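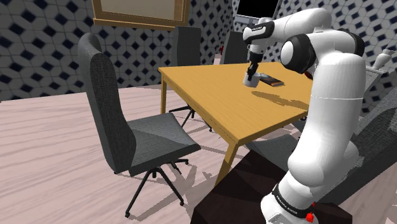

Wuvine simulation kit: second progress report to the Geltonley equipment fund
Period covered: March to July
Prepared by the Trarnwood workshop

1. Where we are

The fund gave us 2000 pounds to find out whether the Wuvine kit is worth buying for the three Geltonley sites. Our first report covered getting it installed. Since then we have used it most weeks, and we are less keen on it than we were in spring.

Wuvine sells ready-made rooms in which a simulated arm can be set to fetch, lift and put down household things. You choose a room, choose a task, and the kit runs it as many times as you like with small changes to the starting positions. The brochure says this will cut the time spent on the real arm. We have not yet seen that, for reasons given under 3.

2. Work done

We stayed with one task for the whole period: pick up the small white cup from the yellow table, hold it clear of the top, put it down again. We were urged by the supplier to try something more ambitious. We said no, and we still think that was right. If a kit can't tell us something useful about a cup, it won't tell us much about a loaded tray.

The cup task was run 800 times. The arm dropped the cup or missed it in 39 of those. That sounds good, and the supplier has asked if they may quote it. We would ask the fund to refuse for now. Our settings in those runs were close to the ones the kit comes with, and a kit ought to do well on its own settings.

Setting up a changed room took far longer than we planned. Moving a chair is easy. Bringing in an object of our own, with the right weight and a surface that behaves properly when gripped, took 8 working days for the first one. The manual covers this in a page and a half.

3. Concerns

The rooms look very nice. Visitors remark on the wallpaper and the grain on the table. We are not sure how much of our money went on wallpaper. What we need is for the grip to be right, and the notes on how the kit works out friction between finger and cup are thin. We asked Salazar, who resell the kit and handle support, for the figures behind it. They sent us a slide deck.

Support has otherwise been polite and slow. Two faults reported in April are still open. One makes the cup jitter when it is held still. The other resets the camera view whenever a run is stopped early, which is a nuisance but no more than that.

We also question the yearly licence. The price quoted to us covers one machine. Three sites would mean three licences, and Salazar will not say in writing what the second year costs.

4. Against the plan

Install and training: done.
Cup task, kit settings: done.
Cup task, our own settings: started, behind.
Same task on the real arm at Trarnwood: not started. This was due in June.
Written comparison: waits on the item above.

The real arm trial is the one that matters. Until it is done, nobody can say if a good result in the kit means a good result on the bench.

5. What we ask of the fund

Please hold the second payment to Salazar until both April faults are closed. Please let us move the unspent training money to bench time, so the real arm trial can be finished by the end of September. We do not recommend ordering for the other two sites at this stage.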